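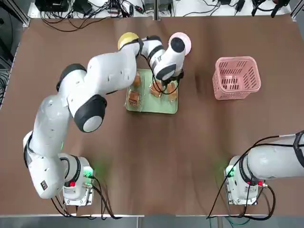
Yellow plate, pink plate and the green tray on the brown table

rosaire_f
Evening all! I'm trying to settle on a breakfast set-up for the table and would love your thoughts, as my sister Danica and I can't agree on anything (we never have).

mervin_d
Lovely colours! I'd keep the tray and put a little basket on it for rolls.
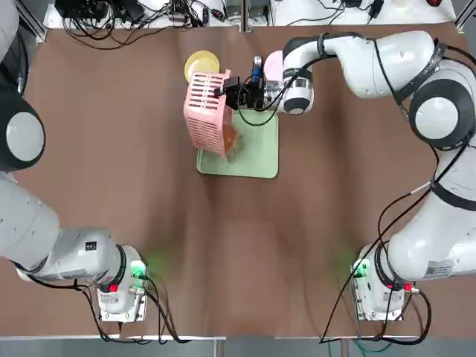

Do you line a plastic bread basket?
A clean tea towel does nicely, and it catches the crumbs.

celeste_a
Sorry Mervin, I disagree. Baskets dry bread out terribly by lunchtime. Leave it in the bag and put slices on a plate as you want them. 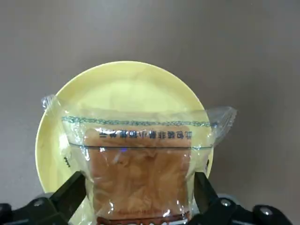
How long will a sliced loaf keep once opened?
Mine lasts 5 days, with the bag twisted shut.

mervin_d
Five! Ours is gone in 2, so the basket stays, I'm afraid.

rosaire_f
Ha, fair enough, both of you. I do like a good stretch of bare brown table as well, 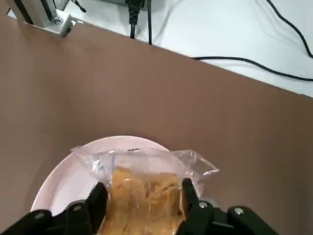 with room for elbows and the newspaper, so I may put the tray to one side and let Danica have her basket at weekends.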